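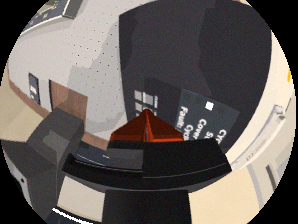 *Picture credit: Xolani Botha / Tommont*

## 4. Setting up your Skitura bread proofer

Welcome back, and well done for getting the lid hinges on, as they're easily the fiddliest bit of the whole job. From now on it's mostly a matter of finding a good spot and being a little patient.

1. Stand the proofer on a level worktop, well away from the hob and out of direct sunshine. A chilly kitchen in November is perfectly all right, though it will take longer to warm through.
2. Slide the water tray into the lower runners until it clicks, then pour in 284 ml of cold tap water (that's half a pint, if you still have your gran's measuring jug).
3. Lay the wire rack over the tray with its feet pointing down.

> **Caution:** Never run the heater with the tray dry. If you've forgotten the water, switch off at the wall and let everything cool before you top it up.

4. Plug in, press the dial once and turn it to 22. This is a gentle setting, and we like it for a first run with a plain white dough.
5. Close the lid and leave it alone for up to 2 hours. Do try not to peek!

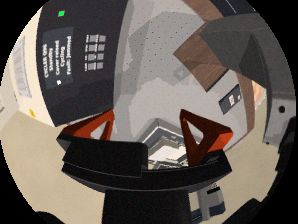
### If the display shows 1011

Please don't worry, this code only means the lid hasn't quite shut. Lift it, wipe any flour from the seal with a damp cloth and press down firmly at both front corners. Should the code come back, check that the rack is sitting flat, and that your bowl isn't so tall that it's holding the lid open.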